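Trevia Vintage Radio & Advertising – Buyer FAQ

Quick answers before you message us. Read these first please, saves everybody time.

Do you test the radios?
Yes if the listing says tested. If it says untested, it's untested. We don't plug in anything with a cracked cord, so don't ask us to "just try it real quick."

What does "untested" mean for the price?
Priced as a parts set. If it works, good for you. No refunds because it doesn't play.

Are the signs original?
Listing will say original, later reissue, or not sure. Not sure means not sure. We've sold advertising pieces 25 years and still get stumped, mostly on the small tin ones. 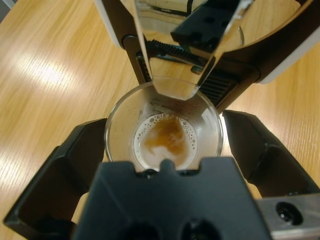 Can you clean it before shipping?
No. Too many collectors want the old finish left alone. We wipe off loose dust and thats it. Brass gets nothing at all – polish it yourself if you have to.

How big is it?
Measurements are in every listing, widest points, knobs included. Weight is before packing.

Do you combine shipping?
Yes. Up to 7 items in one box if they're small. Wait for the combined invoice before you pay, otherwise we have to refund the difference and it takes days. Signs over two feet ship alone.
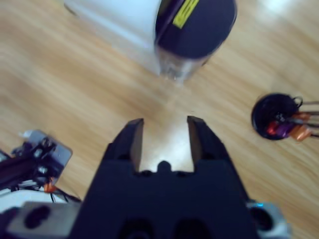
Gripper, fingers open, over the wood floor.

How do you pack tube sets?
Tubes come out, get wrapped one by one and go in their own small box inside the big one. Sockets are marked with masking tape. Take the tape off before you power up!! Knobs are bagged and taped inside the back panel, look there before you write to say they're missing.

What about insurance?
Anything over $200 is insured and needs a signature. Under that it's your choice, ask at checkout. If it shows up broken keep the box and ALL the packing. Claim gets denied without it.

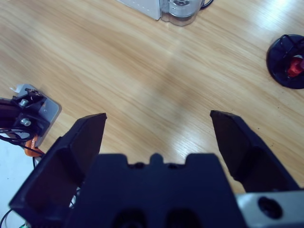
Tainá Cavalcanti

Will you take an offer?
Sometimes. New listings no, give it a month. Older ones try us. One offer per item please, not five going up by a dollar.

Where is the Vosberg catalog collection?
Still being listed. 1,226 pieces, mostly dealer brochures and window cards, going up a few at a time through November. We don't do early sales out of it. İlker Kırmızıgül is handling the sorting and he can't pull single brochures on request.

Do you buy collections?
Yes, radios, dealer signs, bookends, paper. Send pictures of the backs and undersides too, and any maker marks. Not buying console cabinets right now – no room.

Local pickup?
Yes, by appointment, after 3 pm. Bring help for anything heavy. Pickup items are held two weeks then relisted.

Returns?
14 days if it's not as described. Buyer pays return shipping if you just changed your mind. Send a message first, boxes that come back with no note sit untill we figure out whose they are.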